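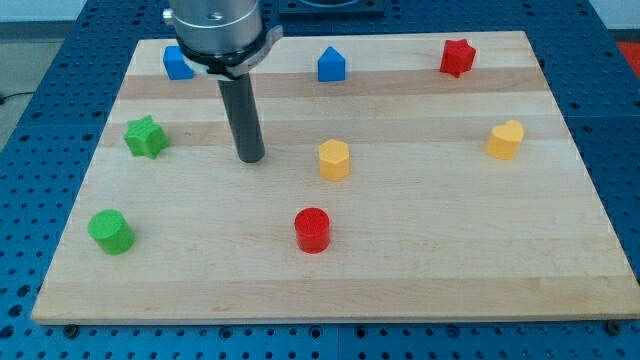

January, bench notes, cell 2

Third week of the arm doing part of the kitting at Halus, and the push test is where most of my time goes. The tool is still the plain gray rod, no fingers, so everything is a nudge. I keep the practice pieces on the strip-wood board bolted to the blue table: a heart, stars, cylinders and so on, in four colors, spread out so no two touch. The green star and the yellow hexagon make a good pair for approach practice with the rod coming down between them. If the arm can go into that gap and push one without disturbing the other, I let it try the real trays.

Ran 303 pushes before lunch. 14 were bad, meaning the piece ended up outside the target or turned far enough that I would have to fix it by hand. Most of the bad ones were stars. The rod gets into the notch between two points and the piece swings. Cylinders drift if the push is off center, but they come back on a second try. Hexagons are easy.

Tried slower approach speed after lunch. Fewer swings on the stars but the cycle time goes past what Clendell asked for. Left it slow for now. They can complain.

What changed on the floor:

Kitting used to be two people per shift, both standing, both picking and squaring up parts in the trays. With the arm squaring up, one person loads and the other checks and moves on to labels. The checker on mornings told me her wrists are better. She also said it's boring, and that she misses talking across the table, as the label station faces the wall. I moved the label printer to the end of the bench so she can face the room. Cable just reaches.

Evenings are different. The loader there is faster than the arm and ends up waiting for it, 2 trays ahead at all times. He started squaring up the waiting trays himself, which makes the log look like the arm did them. Not a complaint about him, I'd do the same. But the numbers we send to Clendell for evenings are no good until the log can tell the difference. Added a "hand" button to the Grakar screen. It needs to be bigger, he hit Stop with the side of his glove.

Training: the Zamfir course is made for people who will program the arm. Our people want to know how to clear a fault, when it is safe to reach in, and who to call. I wrote a one-page sheet and taped it by the screen. First version had too much on it. Second version is five lines and gets read.

Question came up at shift change whether the second kitting job goes away once we hit 1000 trays without a hand fix. I don't know where that figure came from. It isn't in anything I wrote. Asked the office for an answer in writing, because people are going to act on the rumor either way — one of them already asked about a transfer to packing.

To do:
Rod tip, check for wear, swap if flat on one side
Star pushes from the point instead of the notch, 14 of each color
Bigger hand button, away from Stop
Tighten front bolts on the board again
Office, written answer on the kitting job

4:40, arm parked, log saved. Evening shift has the slow setting and knows about it.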